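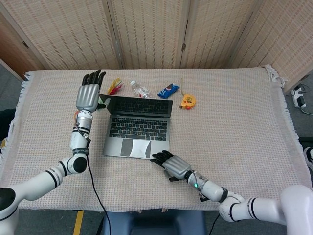 Ticket 424
Product: Bresora two-arm kit with hands, trial unit
Opened by: Fedir Tkachenko
Status: open, waiting on Uvotia

2025-10-12, first entry
Laptop task, right hand. The brochure says the hands "work a trackpad out of the box." Ours registered 15 taps out of 100. Left arm parked upright for the whole run, so don't blame a collision. Wrist light green throughout, no fault codes.

Reply from Uvotia support
Please recalibrate the fingertips and rerun. Also check for anything covering the trackpad.

Fedir
Recalibrated, same result. Yes, there is white paper stuck over much of the trackpad. I'll peel it off and run again, but your setup guide never mentions bare surfaces, and the sales demo skipped the trackpad altogether.

Reply from Uvotia support
Firmware 463 improves light touch. Can you update first?

Fedir
No. One change at a time or we learn nothing. Paper comes off first, then firmware. I also want the raw tap log from your own test, with the laptop model listed. Until I see it, the trackpad line stays marked "unproven" in our review and the purchase is on hold.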